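Textile Care and Handling, Unit 5
Knit Fabrics: Identification, Folding and Storage

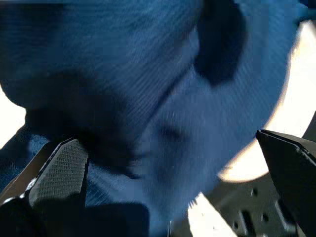
A remark carried over from last term's course board: Ribbed knits should never go on a hanger, and the handout ought to say so before it says anything else. The point is accepted for heavy knits and qualified in section 4 for light ones.

1. Structure

A knit is built from loops. Columns of loops are called wales and rows are called courses. In a rib, wales of knit stitches alternate with wales of purl stitches, which gives parallel raised lines on the face and back. Fine ribbing can read as a plain surface at arm's length. At close range the lines show as thin striations, clearest where the light falls across them at a low angle. In a gathered piece the lines change direction from one fold to the next, so grain should be judged only after the fabric is laid flat.

Color is also unreliable in a bunched piece. A single blue fabric may look grayish on a raised area and navy in a crease. Record color from a flat, evenly lit area at least the width of a hand.

2. Edges

Inspect edges before folding. Terms used in this course:

Clean: no loose fiber visible.
Fuzzy: short fiber ends stand out from the edge, structure intact.
Frayed: yarn ends free, loops may be open.
Laddered: a wale has dropped one or more stitches.

Fuzzy and frayed edges are easily confused when the piece is crumpled. If in doubt, write "edge uncertain" on the Prullel sheet and check again once the piece is flat.

3. Flattening and folding

Lift a gathered knit from underneath with an open hand. Pulling on a single fold puts the load on a few wales and can distort the rib.

Lay the piece face down. Open the deepest folds first and work outward. Smooth along the wales, then across them with less pressure. Do not stretch the piece to remove a crease.

Fold side edges to the center line, then fold up from the hem. Light knits take 4 layers without marking. Heavy knits are folded once less. Place the finished fold on the Grorport shelf with the closed edge facing out.

4. Storage

Flat storage is the default. Light knits may be hung over a padded bar for up to 48 hours while waiting for a shelf. Heavy knits are not hung at all.

Stack height on the Estlow racks is limited to 37 cm. Above that the bottom pieces take a set crease along the fold line. Turn each stack when new pieces are added, so that the same piece does not stay at the bottom.

Shelf labels use the Hong code: structure, weight, color, edge. A light blue-dyed rib with a fuzzy edge is entered as R-L-BLU-FZ. The second letter is the weight class and has no bearing on shade.

5. Practical work

Each pair takes one crumpled knit from the bin, records structure and edge before touching it, then repeats the record with the piece flat. Hand in both records. Differences between them are expected and carry no penalty. Missing first records do.

Reading for Unit 6: woven fabrics, plain and twill. Bring the pick glass.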